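Handheld gripper demos vs. teleop: our numbers so far
Posted by Babak Ghorbani, December 2021

Long post, sorry in advance, I've been saving this one up! We've been teaching the small-ball task (pick up the red ball, bring it to the mouth of the arch) with a gripper in each hand instead of driving the arms remotely.

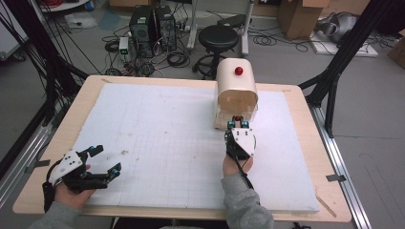 Parisa Tabrizi replied:
Lovely to see this written up, Babak, but I'd be careful about crediting the grippers. When we ran teleop at Turedham our people were slow for weeks and then suddenly weren't. How much practice did your teleop group get before you started the clock?

Babak Ghorbani replied:
Fair question, and not as much as I'd like. They had one afternoon each. We collected 1,158 handheld demos and only 118 by teleop, so I trained on 118 of each to keep it even. The handheld policy got the ball home in 70 percent of trials, and that was with 6 people demonstrating, all with their own habits.

zelville_dan replied:
I don't buy that it's the practice. With a gripper in your own hand you feel the ball seat between the fingers, and you slow down at the right moment without thinking about it. My teleop demos are full of little stabs and hesitations, and the policy copies every one of them, bless it.

Parisa Tabrizi replied:
Sure, Dan, but ours smoothed out a lot with time, that's all I'm saying! I'd want the same people doing both before I believed the gap. And did you filter any demos, Babak?

Babak Ghorbani replied:
Only the ones where the ball got dropped, in both sets. I'll ask two of the handheld folks to put in a proper week on teleop and post whatever comes out, even if it makes me look silly.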